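Home | News | Research | Water | Contact

Sarketti Institute Tests Clay Filter for Well Water
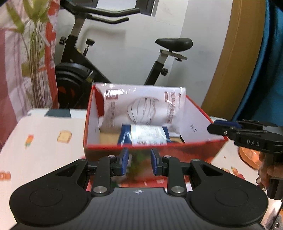

An open red box on a table, with an exercise bike behind.

The Sarketti Institute will begin a trial in May of a household filter made from fired clay and rice husks. The filter, named Binia, is meant to lower fluoride levels in well water. It will be placed in 60 homes for seven months. Water samples will be tested each Tuesday at the Akbari Laboratory. Households may apply through the Institute's public office.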